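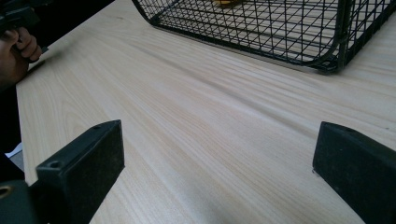 Jilurico tabletop demonstrations, data card

Jilurico is a set of 324 demonstrations of simple table tasks, recorded with hand-held grippers for training manipulation policies. Each demonstration is one person doing one task from start to finish, with the camera fixed to the gripper they are holding. Most of the tasks involve moving small items into or out of a container on a table. The black wire mesh basket is harder on a policy than a solid bin would be: the tabletop shows through the grid, and an item inside, like the small yellow one near the top, may be seen only in part through the wires. Please keep that in mind before you crop or downsample.

Last updated: Monday, June 17, 2024

Contents

Demonstrations: 324
Held out for evaluation: 61, already included in the total
Task families: 3 (put in, take out, move the container)
Operators: 6

Every episode folder has the video, the gripper pose, the finger opening width and a one-line task instruction. Pose is given relative to the first frame of the episode. Opening width is in millimeters between the inner faces of the fingers. Timestamps are in seconds from the start of the recording.

How the demonstrations were made

Operators got the task instruction in writing and were allowed to practice before recording. They were told to work at a comfortable speed and not to pause above the object. If they dropped something, they could pick it up and keep going. Those episodes are kept and carry the tag "recovered". Episodes where tracking was lost were removed.

Item positions were changed between episodes. The container was moved less often, so expect its location to be correlated within a session. Use the session field when you make your own splits.

Views

Hands, sleeves and a second hand-held device can come into view at the side of the table. We did not mask them. Lighting was not controlled, and brightness on the tabletop varies within a single view.

Known problems

- Opening width drifts slightly in long episodes. The Vasum loader has a flag, fix_width, that re-zeroes it whenever the fingers are fully closed.
- Thin wires alias badly at low resolution.
- Some instructions say "bin" and some say "basket". They mean the same thing.
- Depth is not included.

Loading

Install Vasum, point it at the top folder and call load_split with "train" or "eval". The older Paisan format still reads but does not carry the session field or the recovery tags.

Planned

A fix for the instruction wording is due in July. Episode numbers will stay as they are.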